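Gray plastic box, red bit on one edge – how does the top come off?

drilau_6
Posted Sunday, January 22, 2023
Picked up a small gray plastic box in a lot of junction and relay housings. It is close to square and built in two tiers, lighter panel on top, darker base below. No label that I can find. I want the top off without cracking it. Pull straight up, or pry?

Itcombe2395
Pry. Thin flat blade at one corner, then work your way along. I have opened plenty of Bivar housings like that.

kacper_a
I would not pry. A blade leaves marks in the plastic and you end up pushing one side of the lid against the other. Hold the base, squeeze the top on both sides and lift level.

Itcombe2395
Squeezing does nothing if it's glued.

kacper_a
Then a blade will crack it. Try the squeeze first.

drilau_6
What about the red part? Is it a latch?

bench1235
Could be a latch, could be an indicator. On the old Kolář boxes it was only a marker for which way round the top goes. Don't push on it until you know.

Itcombe2395
Every red tab I've had was a release. Not going to argue over it.

kacper_a
Post a picture of the front left edge and we can stop guessing. And clear the table first – small boards and connectors get lost fast.

drilau_6
OK, picture attached. I'll try it level before I get a blade out.

– Kacper Adamczyk, your way first. 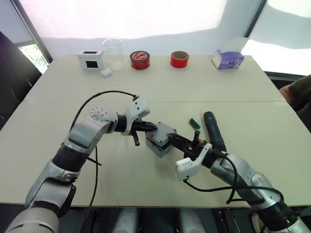

Gray box, red part at the front left of the top panel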